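Stem grasping with Utar: setting up the two-view perception stage

These steps assume Utar is installed and both cameras are calibrated. Tested by Oluf Ketilsson and Heiðrún Hallgrímsson at Raltside.

1. Start the table view. Run the segmenter on the fixed camera stream and set the class list to rose, hydrangea and leaf_sprig. Crossing stems are often merged into one mask – set split_crossings to true.

2. Check both views before planning. Artificial roses, fixed view first, then wrist view:
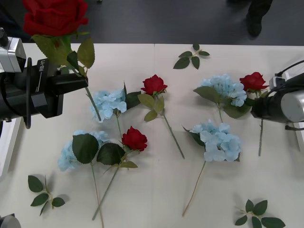
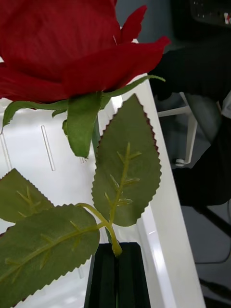
3. Fit the stem line. Discard mask points belonging to the bloom, then fit a curve to what remains. With fewer than 197 points the fit is unreliable and the planner should reject it.

4. Set the grasp point. The default is 19 mm below the lowest leaf junction. Glossy white surfaces can return false depth, so clamp the height to the table plane.

5. Plan and log. Cap the planner at 1,200 iterations. If it times out, lower the approach angle and run step 3 again.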